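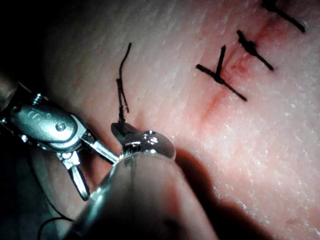
KONDCOMBE, October

Re: [kallio-users] Nightly index rebuild stalls on Hollix shelf

The stall reproduces on our side with the write cache off, which rules out the controller. The rebuild reads 400 blocks, then waits on a lock held by the Uka import job. If the import starts after the rebuild, the lock is never requested and both jobs finish.

Two settings matter. Set lock_wait to 45 seconds in the Kallio config, and move the import to a separate queue. The default queue is shared with the rebuild — the manual mentions this only in the appendix. Restart the scheduler after the change, as a reload does not pick up queue names.

Please check your logs for code 2102. If it appears before the stall, you have the same fault.
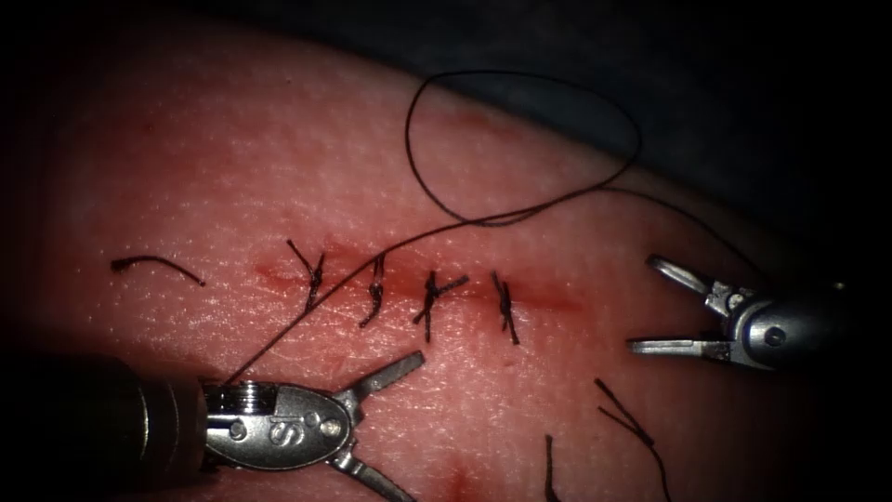

On Monday, Uka list member wrote:
> We see 2102 on every run. Raising lock_wait to 70 did
> not help, but we still have one queue for both jobs.
> Does the split need a new index, or can the old one
> stay in place?

The old index can stay. Drain the queue first, then split it. Any import left in the shared queue will keep its lock.

Print this message | E-mail this message

This site uses cookies to remember your list settings. Accept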